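Takeout drink cup

A takeout drink cup is a single-use container for drinks bought at a counter and carried away. Most are made of paper or clear plastic and are sold with a separate lid. The cup, the lid and any sleeve often come from different suppliers, so cafes order them by rim size.

Lids

Flat lids have a sip hole or a straw slot. Domed lids leave room above the rim for ice or whipped cream and usually have an opening at the top.

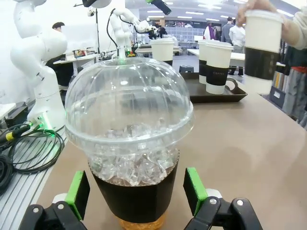

Why do lids from one maker sometimes fail to fit another maker's cups?

Rim widths and the thickness of the rolled edge differ slightly between makers, even when the cups hold the same amount.

Paper cups

A paper cup needs a lining to hold liquid. Wax was common in early cups and softened in hot drinks. Later cups used a thin plastic film, which makes them harder to recycle at ordinary paper mills. A cardboard sleeve may be added to protect the hand, and some cups have a second wall that does the same job.

Cafes commonly stock a 12-ounce cup as a middle size. Orders for a table or an office may be carried on a tray or in a molded carrier with fitted holes.
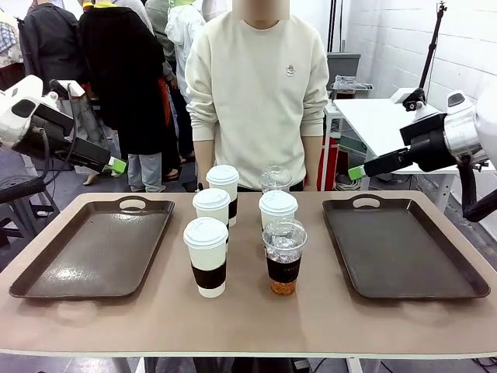 Reuse programs

Some towns have tried deposit cups in place of disposable ones. In Lotusthorpe, 3 cafes began a shared program in December under the name Gazi, run by Anwara Fakir. Customers paid a deposit and could return a cup to any of the three. The first order was 144 cups. A similar plan in Bridmont was dropped over the cost of washing.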